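Jutar – "Leemans" (new LP) – am I the only one not hearing it?
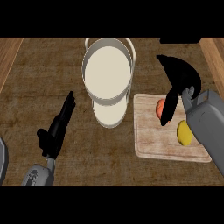
Brown wood, lighter at the corners.

Thread started by flatwound_kees, 3/13/21

I've given this four full plays now, two on headphones and two on the big speakers, and I'm going to say it. The new Jutar album is fine. It's a perfectly decent record by a bassist with very good hands, and I can't for the life of me see where all the "album of the decade" talk is coming from.

For anyone who hasn't been following, Jutar is Hendrik Kuipers on bass and most of the keys, Evelien Dijkstra on drums, and Kwesi Quaye on tenor for five of the nine tracks. Produced by Þórey Mogensen. It's out on Cornis, who did the first one as well.

The playing is great, I'm not daft. The run at the end of "Sluice" is ridiculous. But a run isn't a tune. Side one has three pieces that start with the same thing, a chord on the electric piano with a load of wobble on it, then the bass comes in high up the neck, then the drums come in late. By the third go I was checking my phone.

What am I missing?

---

modalsoup

You're missing "Pelt", I'd say. Track six. That's the one where Quaye is let off the lead and it changes the whole record. Agree the first side is samey though.

---

harriet_b_flat

I don't agree it's samey at all. It's the same idea worked through three times, and you're meant to hear the differences. "Sluice" is in seven, "Nuda" sits in four but keeps dropping a beat, and the third one (can't remember the name, the long one) goes back to seven at half the speed. If you put them next to each other it's obviously a suite.

---

flatwound_kees

> If you put them next to each other it's obviously a suite

They are next to each other. That's my complaint.

And is it a suite because the sleeve says so, or because you decided it was? The sleeve doesn't say so. I've got it here.

---

oldgreytest

I bought the first Jutar when it came out, played it to death, and I've been wary of this one ever since the label started sending out those little teaser clips in November. Four months of clips. If a record is that good, let people hear it.

Anyway I caved and ordered the vinyl. Number 69 in the pressing, hand-numbered on the back. No idea what the total run is, it doesn't say, and that always makes me a bit suspicious of hand-numbering.

---

modalsoup

Mine is 1526.

---

oldgreytest

So much for "strictly limited" then.

---

pedalnotes

I'll stick up for it. I think people forget how hard it is to make bass-led fusion that isn't unbearable. There are shelves of this stuff from the late seventies and most of it is men showing off over a drum part that never stops. What Kuipers does that they didn't is leave room. Listen to the second half of "Pelt" again, he drops to one note every other bar and lets Dijkstra carry it. She's the best thing on the record if you ask me.

---

flatwound_kees

I'll give you Dijkstra. Her cymbal work is lovely, very dry and very quick, and she never goes for the big obvious fill. But the room he leaves on "Pelt" is one passage on one track. The other forty minutes he's in there like a wasp in a jar.

---

harriet_b_flat

That's just what lead bass sounds like, Kees. You knew that when you bought it.

---

sixteenfoot

Can we talk about the mix? The bass is far too bright. I've got it on an ordinary pair of bookshelf speakers and there's a click on every pluck that gets tiring by the end of a side. The first album was much warmer. Mogensen didn't produce that one, Fenna Segers did, and I think that's where the trouble lies.

---

pedalnotes

The click is the strings. He's changed to new roundwounds, he was on old flats for the debut. I don't think you can put that on the producer.

---

sixteenfoot

Is that from an interview or is that a guess? I've seen it said three times on here now and never with anything to back it up.

---

pedalnotes

I'm going by ear. I've played both for long enough to tell.

---

sixteenfoot

A guess, then. Fair enough, it might well be right. But a producer can turn the top down if she wants to, whatever strings he's using, and she didn't. Segers would have.

---

modalsoup

Segers plays on it though, doesn't she? There's a synth credit for her on the closer. So it's not as if they fell out.

---

oldgreytest

There is, on "Leemans" itself. Her bit is the low drone that comes in under the sax. Best two minutes on the album and it makes me wish she'd done the lot.

---

wrongendofthebow

Long-time reader, don't post much. I saw them play most of this before it was recorded, in a room that held 100 people if they all breathed in. It was twice as good. The pieces were longer and rougher, and Quaye played on everything. "Sluice" went on for 16 minutes and I didn't want it to stop. On the record it's cut to under five and fades out. Who fades out a live band?

I don't know whose choice it was. I'd love to hear the uncut takes, if there are any.

---

flatwound_kees

See, that I would pay for. The fade on "Sluice" annoyed me as well, it goes just as the tenor is getting somewhere.

---

harriet_b_flat

Everybody's gig memories are twice as good as the record. I'm not saying you're wrong, wrongendofthebow, but you were stood in a small hot room with a drink. Sixteen minutes of that on my sofa would be a different matter.

---

wrongendofthebow

No drink, I was driving! But I take the point. I'd still like the choice.

---

gravy_trane

Has everyone here read the same review or something? Every thread I open it's "cosmic", "journey", "virtuoso". I put it on with no idea who they were and thought it was pleasant dinner music with one person in the corner playing too fast. My wife liked it. She asked if it was off a film.

---

pedalnotes

Which track was on?

---

gravy_trane

Couldn't tell you. One with a wobbly piano at the start.

---

flatwound_kees

Thank you.

---

harriet_b_flat

Oh for goodness' sake.

Look, nobody is obliged to like it. But the wobble is there for a reason. He uses that electric piano to blur the chord so the bass can pick which note is the root. On "Nuda" he shifts it under the same chord and the whole thing turns sad with hardly anything moving. I think that's proper writing. If you only listen for the fast bits then yes, you'll hear a man playing fast.

---

flatwound_kees

I've just been back to "Nuda" with that in mind. All right, I hear the shift, it's the second time round after the break. It's nice. I hadn't noticed it and I'll admit that. I still think it would be nicer if it didn't arrive straight after a track with the same opening. Would it have killed them to put "Pelt" second?

---

modalsoup

Try it in this order: Pelt, Nuda, Sluice, then side two as normal with the gap closed up. I did it on a playlist last night and it's a better album. Don't tell Harriet.

---

harriet_b_flat

I can see you.

---

sixteenfoot

Tried modalsoup's order. The click is still there.

---

oldgreytest

One for the vinyl people – has anybody else got noise at the start of side two? Mine crackles for the first few turns and then clears. I've cleaned it twice. Don't want to send it back if they're all like that, and Cornis take an age with returns. With the first album I waited so long for the replacement that I'd stopped wanting it.

---

modalsoup

Mine's quiet on side two. Slight warp but it plays through.

---

wrongendofthebow

Mine crackles in the same place. Tried it on a friend's deck and it did it there too, so I don't think it's your stylus.

---

oldgreytest

Right, I'll write to them. Low number, early pressing, perhaps something was off at the start of the run. Or perhaps the numbers don't mean anything. I know which I'd bet on.

---

pedalnotes

Does anyone know if Quaye has anything of his own out? Whatever we all think of the rest, I'd buy a record of him with just Dijkstra behind him, no bass at all.

---

gravy_trane

Now that I'd have on at dinner.

---

flatwound_kees

No bass at all gets my vote too, and I play the thing. I'll keep the Jutar for side two and see how I feel about it in the summer. If someone finds a long version of "Sluice" please put it in here and not in a new thread, there are enough of those already.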